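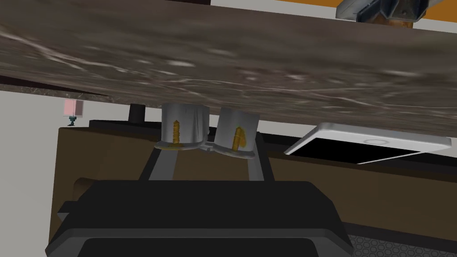
A simulated gripper under a marble-look slab, with a brown cabinet behind.

Most workshops I deal with budget for a robot the way they budget for a van. They get a price, add the tax and sign. I think they should pay for simulation first.

At Jaunzems we spent $4000 on modelling before we ordered any hardware. Vija Juška, who runs the floor, thought it was money down the drain. In the model, the fingertips came up nearly touching the underside of a slab, and we hadn't allowed for that in our layout. Changing the layout on screen took 9 days of part-time work and $770 in extra fees.

A vendor will tell you the arm is flexible. Your benches and cupboards aren't. Put a line for modelling in the plan, and leave the purchase order until it's spent.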